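3.2 Containers and soft items

The sorting task used household tubs and trays of the kind sold for pantry shelves, toy cupboards and bathroom drawers. We bought them in two lots, one from Tuder and one from Clokis, and kept the price stickers on file so that replacements could be matched. Lids were left out of the study. Earlier work on home storage has mostly dealt with lidded boxes, where the main difficulty is closing them, and we wanted to look at open containers that stay on a table or shelf and are filled from above.

Containers were grouped by colour and by the shape of the floor. Colour matters because people at home often use it as the label: the pink tub is for toys, the white one is for everything else. The shape of the floor matters because a soft item settles differently on a flat base than on one with moulded features. A ridge or a small bump can hold up one side of a light toy and leave it leaning against the wall. We recorded the floor type of each container before any item was placed in it, along with the slope of the walls and the width of the rim.

The soft items were plush toys from the Kuusk range and some older ones bought second-hand. All of them were small enough to lie fully inside the tubs. Toys with loose ribbons or hard plastic eyes were removed from the set, as were any with seams that had started to open. Most of those left were rounded and had no separate limbs. A rounded toy has no obvious top or bottom, so we used the printed or stitched face as the reference for its orientation. A toy was scored as face up, face down or face sideways once it had come to rest.

Each layout began with the containers and at least one toy on a table covered in brown paper. We chose brown after a short trial with white paper, on which the rims of the pale containers were hard to pick out in the images. The paper was replaced when it creased. In total we recorded 433 placements over 128 layouts. Layouts differed in the position of the containers, the side of the table on which the toy started, and whether the containers stood apart or close together.

Close spacing caused more trouble than we had expected. When two rims touched or nearly touched, the annotators did not always agree on which container a resting toy belonged to, particularly if it lay across both edges. We settled on a simple rule: the toy belongs to the container that holds the larger part of its body, and if this can't be judged the placement is marked as unresolved. Five placements were marked this way and are left out of the counts in Section 4.

Glare was the other common problem. Glossy white plastic reflects the ceiling lights, and the bright patches can hide shallow features on the floor of a tub. For this reason the floor type was always taken from the container in hand and never from the images alone. The full container list, with measurements, is given in the Follenis supplement. Figure 3 shows part of one layout and the inside of a white tub.

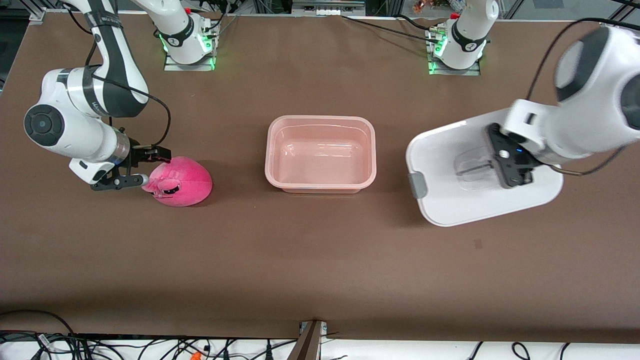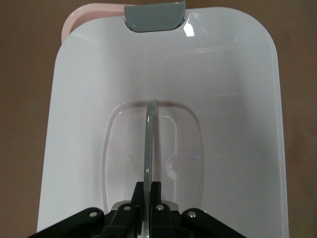 Figure 3. Containers on the brown paper surface. First image: pink plush toy and an empty pale salmon-pink tub. Second image: white tub from directly above, with a rounded recess and two small bumps in its floor.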